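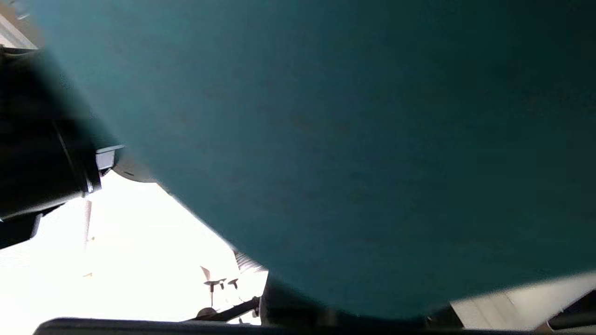

Fallholm started with a borrowed air pistol, a damp barn and me missing a paper target from ten metres. I'd gone along to keep a friend company and came home hooked, and within a couple of years I was spending more on pellets than on petrol! Ask anyone who shoots regularly what they get through most of and they'll say pellets, then cloth. I'm forever on about cloth, I know. A big soft piece like the teal one at the top of the page, in a matt fabric that's kind to the eye, is what I like to lay things out on, and I'd sooner sell you that than another gadget you'll use once.

Home > Fallholm > About us

Print this page | E-mail this page

So, who are we? A small target shooting shop with a 12-lane indoor airgun range out the back. The shop is at the Londeo end of the old mill road (the sat nav will try to send you to the tyre place, so keep going past the bridge). I run the counter most days, and if I'm not there I'm on the range changing target holders or arguing with the heating.

We sell air pistols and air rifles, new and second-hand, along with sights, grips, cases, ear and eye protection and far too many kinds of pellet. At the last stocktake we had 593 separate lines on the shelves, and I could have sworn it was less. The second-hand rack is my favourite bit of the shop. Everything on it gets stripped, cleaned and put over the chronograph before it gets a price tag, and if the trigger's a bit gritty I'll write that on the tag too.

The club came later. It's called Alva, after the barn where I had that first go, and it has 136 members at the moment. Some shoot in county matches, some come for an hour and mostly drink tea. Beginners are very welcome – you don't need any kit, just closed shoes and a bit of patience for the safety talk, which takes 30 minutes and which everybody sits through, even if you've been shooting since before I was born.

We also do small repairs: seals, springs, loose sights, that sort of thing. Bigger jobs go off to the workshop at Flaltel and I'll give you a price before anything leaves the building. Please bring your gun in unloaded and in a proper case or slip, and ring first if it's something unusual.

If you'd like to try a grip for size or have a few shots with something before you buy it, just ask at the counter. The kettle's next to the pellet shelves.

Page last updated April 17, 2025

Print this page | E-mail this page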